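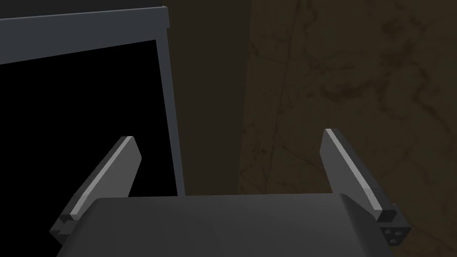

Slide 2: Why I started keeping a pantry list

Okay, so quick show of hands: who has bought cumin this year when they already had cumin? Keep them up if it happened twice. Mine's up too, don't worry.

I moved into the apartment on Tovar Street in May and the kitchen has one tall cupboard, deep as a bathtub. Things went in and I never saw them again. When I finally emptied it I had 192 items on the living room floor, and 18 of them were half-used bags of rice or lentils with a rubber band around the top. (Pause here, let them groan.)

Slide 3: The list itself

It's a sheet of paper taped inside the door. I tried the Wibisono app first and I liked it fine, but I'd be standing there with flour on my hands and my phone in the other room. Paper and a pencil on a string, done!

Three columns: what it is, how many, which shelf. Cross it off when you open the last one. The crossed-off stuff is your shopping list.

Slide 4: Shelves

Cans at the bottom, they're heavy. Baking stuff in one bin you can pull out whole. I use the Clunia bins but any bin with a handle works, a shoebox works.

Skip the oil story if we're running late.

Slide 5: Cooking it down

Once a month I pick 20 things off the list and buy only fresh stuff until they're gone. Some weird dinners, I won't lie. Chickpeas and canned peaches was a low point. The Venetti tomato soup with barley, though, I make that on purpose now – recipe's on the handout, back page.

Questions, then switch to the freezer slides.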